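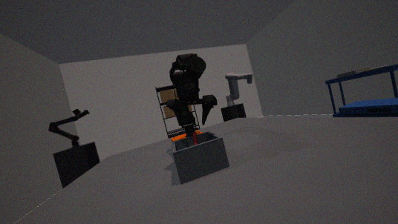
Robot arm over a gray bin, computer render.

The Last Reel of Tirnow

Lorna Niven drove up to Gotport in April with a projector in the back seat and a check for 817 dollars in her coat pocket. The check was for Eilif Tangen. He had played the sheriff in Tirnow, and he had never been paid.

Tirnow was a monster picture. Her father had made it in Gotport the year she was born, with money from a man who sold boats. In it a thing comes up out of the lake and takes people off the docks one at a time, and the sheriff won't close the beach. It ran 81 minutes and played in two drive-ins. Then the man who sold boats wanted his money, and her father went to work for the county.

She found the house by the mailbox. Tangen was out front in rubber boots, pulling a tarp off a woodpile. He was taller than he looked in the movie.

"You're Niven's girl," he said.

"I wrote you a letter."

"I got it. I didn't think you'd come all this way."

She gave him the check and he read both sides of it. He asked whose money it was. She said a company had bought the rights to her father's films, all three of them, and that it wasn't much but she was going down the cast list in order.

"How far down are you?"

"You're second. Cecilia Asamoah was first."

"She would be," he said. "She did all the screaming." He folded the check and put it in his shirt. "You want coffee?"

The kitchen was warm and there was a radio going. He turned it down but not off. She told him the rest of it then. The company wanted a clean copy, and the copy they had stopped short. It stopped with the sheriff walking out on the ice with a lantern. After that there were nine minutes nobody could find. She had been through her father's garage and the county storage place, and she had called the lab in Lurnlow, where a woman named Siv Grønli went through the basement shelves for her and found two cans of something else.

"What happens in the nine minutes?" she said. "I've read the script, but he never stuck to it."

"What does the script say?"

"You blow up the lake."

Tangen laughed. "With what? We had one box of road flares."

He got up and went down the hall. She heard a closet door and some boxes being moved. When he came back he had a film can under his arm with a strip of tape across the lid. The tape said TIRNOW R5 in her father's printing.

"He gave it to me," Tangen said. "He said hang on to this until I pay you."

Lorna looked at the can for a while. "He could have told me that."

"Maybe he thought he'd get around to it."

They set the projector up on the kitchen table and hung a bedsheet over the cabinets. The film had shrunk a little and it smelled like vinegar. She threaded it slowly and ran the first few feet by hand. When it held, she switched on the motor and Tangen got the light.

There he was on the ice, thirty years old, with the lantern. The wind was blowing his hat around. He walked for a long time. Her father had never known when to cut.

The thing came up behind him. It was Sølve Fagerlund in a rubber suit, and you could see the zipper. Sølve had run the hardware store and had built the suit himself – inner tubes, mostly, and a pair of swim fins. He put a big wet hand on the sheriff's shoulder and the sheriff turned around.

In the script this was where the shooting started. On the bedsheet the two of them stood there. The sheriff held up the lantern and looked at the thing's face. Then he set the lantern down on the ice and sat down next to it, and after a minute the thing sat down too. They were both looking off toward town. Cecilia Asamoah was somewhere behind the camera, because her shadow was on the snow, and so was a smaller shadow that she seemed to be holding on her hip.

"Is that me?" Lorna said.

"You'd been crying all morning. Your mother had the flu, so Cecilia had you."

The thing lifted one arm and waved at the camera. The film ran on through some leader and went white.

Tangen didn't turn the light on right away. "The boat man hated it," he said. "He wanted the explosion. He said he'd paid 3000 dollars for an explosion."

"And Dad wouldn't cut it."

"He said he'd cut it when somebody gave him a reason." He reached over and found the switch. "Sølve never saw it. He moved out to Tamura that summer for his lungs. I used to think I ought to send it to him, but I didn't have anything to play it on."

"Is he still living?"

"His wife sends a card. She'd have said."

Lorna rewound the reel and put it back in the can. She got her list out of her bag and laid it on the table. Fagerlund was fifth, and there was no address next to his name.

"Have you got the card?" she said.

He went to look for it, and she unplugged the projector and started taking down the sheet.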